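The Town That Said No to a Dam, and Then Had to Keep Saying It

In the upper Clirnen valley, the meeting hall has a leaky roof, two working toilets and a piano that no one has tuned since the river last froze. It also has a filing cabinet that three sheriffs, two power companies and one very tired state hydrologist have asked to look inside. The cabinet sticks. You have to kick it.

What's in it is the paper record of the longest argument in Totuncombe, a town of farms, two churches and a feed store that went to war with a dam before most of its present residents could drive. The plan was simple on paper. A wall across the narrows at Onley would back the Clirnen up for eleven miles, light the cities downstream and give everyone in the valley a lovely view of the water covering their houses.

The utility sent a man with a slide projector. He had a slide of a sailboat. People in Totuncombe still talk about the sailboat with real heat, considering that most of them would have been happy enough to own one. It was the assumption that stung, they say, the idea that a dairy farmer with forty feet of water over his barn would naturally take up yachting.

The first meeting against the dam drew 200 people, in a hall rated by the fire marshal for 193. He was there too, in the back, and is remembered for having looked at the ceiling all evening. They sat until past midnight and agreed on almost nothing. One faction wanted to sue. Another wanted to march. A third, mostly from the Assunção road, wanted to know why the meeting hadn't started with a prayer, and whether the coffee was going to be like this every time.

It was. The coffee was like that for nine years.

Movements look tidy once they've won. Somebody prints a booklet, the dates line up, and every bake sale seems to lead straight to the courthouse steps. The cabinet tells it differently. There are minutes from a whole winter spent on the design of a button. There is a letter resigning from the steering group over the use of the group's stapler, and a second letter, four days later, taking it back. There is a petition on which the same Labrador appears to have signed twice.
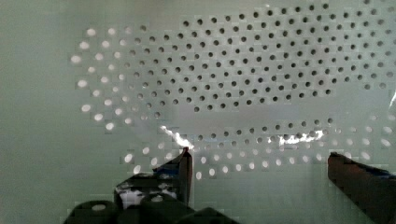
Rows of small round holes in a pale panel, some dark, some lit.

But there was also the traveling. Every other weekend a car or two went down the valley to towns that stood to gain cheap power from the dam, and the people in them knocked on doors. They were not always welcome. In one river town a woman listened to the entire speech on her porch, asked several sharp questions about kilowatts, and then explained that she was the babysitter. They went back that evening and gave it again to the parents.

The marchers got their march in the second summer, a hot slog from Onley to the state capitol that lost a third of its number to blisters and one of its banners to a goat. It made the evening news for less time than it takes to boil an egg. Still, a legislator's aide saw it, and the aide asked a question nobody at the utility had prepared for: How much electricity did the state really need?

The forecasts had been drawn with a ruler. Demand had gone up, so demand would go up, forever, at a slant. When an outside economist was hired to check the slant, it sagged. New factories hadn't come. People had bought insulation. The hearings dragged on for three more years, but the sailboat was dead in the water from that afternoon on.

The permit was withdrawn in a July so dry you could have walked across the Clirnen in church shoes. There was a party. Two of the founders didn't speak to each other at it, on account of the stapler.

You'd think that would be the end, and for a while the group thought so too. They voted to dissolve and then couldn't agree on what to do with the money, so they stayed together to discuss it. They were still discussing it when a different company turned up with a different plan, a smaller dam with a fish ladder and a much better projector. Totuncombe kicked open the cabinet and got the buttons out.

That plan went away too, and so did the one after it. The valley's younger people are less sure of themselves than their parents were. Some of them like the idea of clean power and feel odd about turning it down from a kitchen heated by oil. A few would put turbines on the ridge tomorrow. Their elders think the ridge is just fine as it is.

The last meeting I attended drew twenty people and ran past eleven. There was a motion to study the ridge, and a motion to table the motion. Neither passed. The roof dripped into a bucket by the piano, and someone got up to put on more coffee.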